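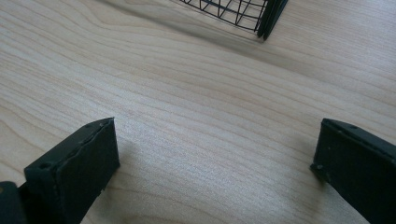 Tabletop, pale wood grain, in daylight.

About Skunero

Skunero is a small record label in Drurnside. Salim Biwott and Shabani Makokha started it after 2 years of reading contracts they didn't like. We put out gospel, choir music and the odd instrumental album, 18 releases to date.

We don't promise to make anyone famous, and we'd be wary of a label that does. Streaming numbers don't impress us much either. We've seen a song get plenty of plays and sell nearly 79 tickets.

Artists keep their masters. We take a share of sales and put the split in writing before recording starts. If a demo isn't for us, we say so. Please don't pay anyone who claims to be able to get it to us faster.

Demos are open again in March.

Recent
Gevano: second album, track list
Ogola live at Drurnside
What a "feature" fee buys you
Demo rules, updated 22nd January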